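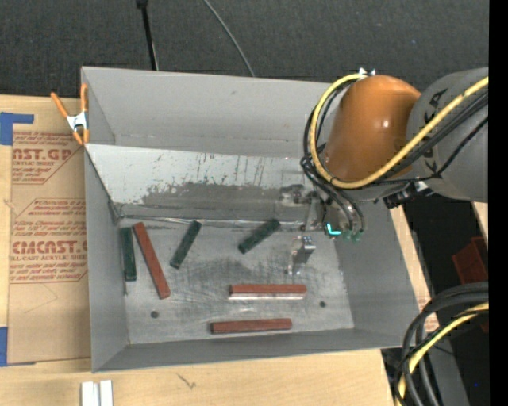
The Kerby is a type of flat-bottomed cargo boat that was used on the river Wodamlow and its side canals. It carried mostly grain, bricks and salt between the port of Brorkstead and the villages upstream. The name comes from the Kerby yard, where the first boats of this type were built.

Design

A typical Kerby was long and narrow, with a square stern and a draught small enough for the upper locks. It had one mast, which could be lowered by two persons before a bridge. The sail was a simple lugsail, usually tanned brown. When the wind failed, the boat was towed by a horse or pushed with poles. The hold was open and took up most of the length - the crew slept in a low cabin at the stern.

The boats had no keel. Instead, they carried a leeboard on each side, and these were often damaged on the stone banks near Charvát lock. Later boats had leeboards with iron edges.

Use

In total 187 boats were entered in the river register. The crew was normally two adults, but in August, when the new grain was moved, a third hand was common. The toll depended on the weight of the cargo and not on the size of the boat, so many owners sailed half loaded when the water was low.

Decline and revival

Small motor barges replaced the type step by step. Only five original hulls are known to exist, and one of them, no. 2528, is still afloat. It was restored by the boatbuilder Ctibor Procházka together with Lærke Juhl, who drew the new sail plan from old yard notes. Since then the boat has made several trial voyages with flour and cider. Girish Kanaujia has questioned the sail plan, as in his opinion the mast stood further forward.

See also: Leeboard; Lugsail; Towpath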